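Category: Robotics / Course handouts / Visits and demos

We use cookies to remember your settings and count page visits. Accept – Manage choices

Handout 7 – demo visit, Drultbridge
Cloth handling with two hand-held grippers. Read before the seminar, bring it with you.

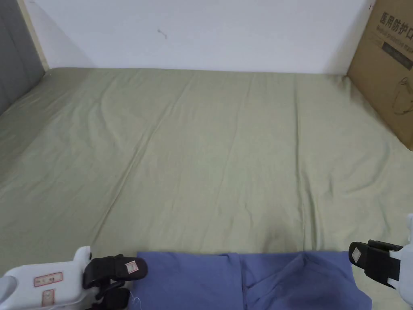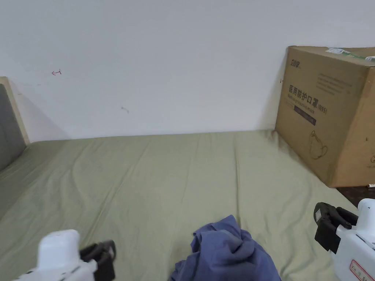 Blue garment on the green sheet, a gripper either side.

Notes by Deming Jin, with additions from Vicente Cáceres | Course handouts | December

Written up quickly from my notebook, sorry for the gaps. Vicente has checked the bits on data.

Why we went. Weeks 4 to 6 were all rigid parts – blocks, pegs, trays. You know the shape, you know where the corners are, you plan a grasp. Cloth spoils all of that. Drerkum run an open afternoon for courses like ours and the topic was laundry on a bed.

Set-up. One bed, plain sheet, white wall behind. Two grippers, one per hand, black fingers on a white body. Wrinkles in the sheet left as they were. Students asked if a flat table would be easier. Yes, said the host, much, but then you learn about tables.

Point 1 – state. A box has a position and an angle. A garment has what? Compare the pictures. In the first the cloth is spread along the near side of the bed, flatter on the left, a loose fold on the right. In the second it is bunched in a heap. Same sort of stuff, completly different problem. From the heap you can't tell sleeve from hem, so the first job is to find any edge at all.

Point 2 – where to grab. Host's rule of thumb: go for an outer edge if you can see one, otherwise take a high point of the heap, lift, look again. Lifting shows you more of the shape. Each lift costs time though. Also watch what is underneath – pinch too deep and you take the sheet with you. Draw this, it will come up.

Point 3 – two hands. One holds, one moves. Or both pull apart to get tension. Slack cloth folds where it likes, taut cloth folds where you put it. Drerkum's people talk about "keeping the line", meaning the straight bit between the two grips. Note the hands do not need to be level or the same distance from the garment before they start.

Point 4 – seeing. Creases in the sheet look a lot like edges of cloth. Colour helps here, blue on green. Ask yourselves what happens with a green shirt. Shadows in the folds are a second trap. The box by the wall casts one on the sheet as well, in the first picture.

Point 5 – data (VC). The demo set has 2868 short recordings, 70 of them held back for testing. They are sorted in a tool called Clistis, which lets you mark grasp, lift, release on a timeline. Two people mark each recording and disagreements go to a third. The slowest part by far is agreeing when a release begins. Fingers opening? Cloth leaving? Pick one and stick to it.

Questions raised on the day, not all answered
– Does padding on the fingers help with thin fabric? Host: a bit, wears out quickly.
– Why not suction? Air goes straight through most clothes.
– Can it do socks? Laughter. Ask Ding, the next group we visit, they only do socks.

For the seminar
Take one of the two pictures. Mark your first grasp for each hand, then say what you expect to see after the lift. Half a page, sketches fine. If you pick the heap, give a second choice in case the first grasp brings up more then one layer.
Reading: chapter 7, skip the section on rope.

Sheets to Vicente's pigeonhole by 2 pm. Anyone who missed the coach, come and see me.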